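Unit 5 handout - Bullying, bystanders and the school's duty to act
Read before Thursday. Bring it with you, I won't be printing extras.

Where we left off: difference between conflict and bullying. Conflict = two people roughly equal, both mad, both can walk away. Bullying = power gap + repeated (or likely to be repeated) + meant to hurt. Power gap is the part people forget on the quiz. Can be age, size, number of friends, who has the group chat on their side.

One-time events. A single shove CAN count under a lot of district policies if it's serious enough or if it gets filmed and passed around. Every repost is a new hit for the kid. Keep that in mind for the Ballthorpe case below.

Types, quick list
Physical - hitting, tripping, taking stuff
Verbal - names, threats
Social - freezing someone out, rumors
Online - all of the above, plus it follows them home

The Merkus survey (in your packet, pages 2-4)
399 students, grades 6 to 8, four schools. 54 percent said they had watched it happen at least once that term and done nothing. Most common reason given was "didn't know what to do," second was "didn't want to be next." Look at the wording of question 7 before you trust the numbers too much. It asks about "serious" bullying and never says what serious means. We'll come back to this.

Also note the survey went out in January, right after break. Would you expect the same answers in May? Write down a guess.

Reporting. Who takes the report, what gets written down, who calls home. In the Steiner model the first adult who hears about it writes it up the same day, own words of the student, no cleaning up the grammar. Then it goes to one named person in the building. Not a mailbox. The Plallance district used a shared inbox for a year and reports sat there over weekends.

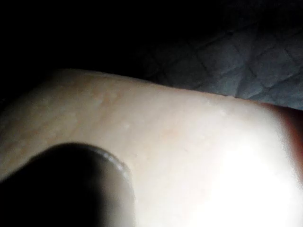

Documentation is where most schools fall down. A report that says "student was upset, arm hurt" is useless three weeks later when the parents ask. You want time, place, who was there, what was said, what the adult could see for themselves. Photos of an injury help but only if they're taken right. Get too close with a strong light on one side and skin just goes white, the detail is gone, and you can't even say for sure which part of the limb you are looking at. Take one from farther back so the body part is clear, then one close, even light. The nurse does this, not the classroom teacher. Date and initial the form.

Ballthorpe case (for discussion)
Eighth grader, lunch line, gets his tray knocked down twice in one week by an older student. Second time is filmed. Clip goes to a chat with 60 kids in it before sixth period. Teacher on duty saw the first one and called it horseplay. Mother finds out from a cousin. School suspends the older kid one day and says the matter is closed.

Talk thru in your groups:
- Was the first one reportable? Under which definition?
- The kids who forwarded the clip. Any duty? Any consequence?
- What should the mother have been told, and when
- Does one day out fix anything. What else was on the table

Don't all pick the duty teacher as the bad guy, last section did that and the discussion died in five minutes.

Bystander moves (know these for the quiz)
Interrupt - change the subject, ask the kid to come with you
Get help - adult, now, in person
Check in after - easiest one and the least used
Record? Messy. Evidence vs. spreading it. If you do film, hand it to an adult and dont post it.

Restorative meetings: only if the target agrees, and really agrees, no pressure from the office. Bad idea when the power gap is still there and nothing has changed. Reading 3 is more hopeful about these than I am, so argue with me.

Homework
Finish reading 3, skip the appendix.
One page on your own district's policy. Find it yourself, it should be online. Underline the definition they use and say what it leaves out.
Quiz covers pages 1 to 53 of the coursepack, including the footnotes on privacy.

Late pages go in the tray outside my door, not under it.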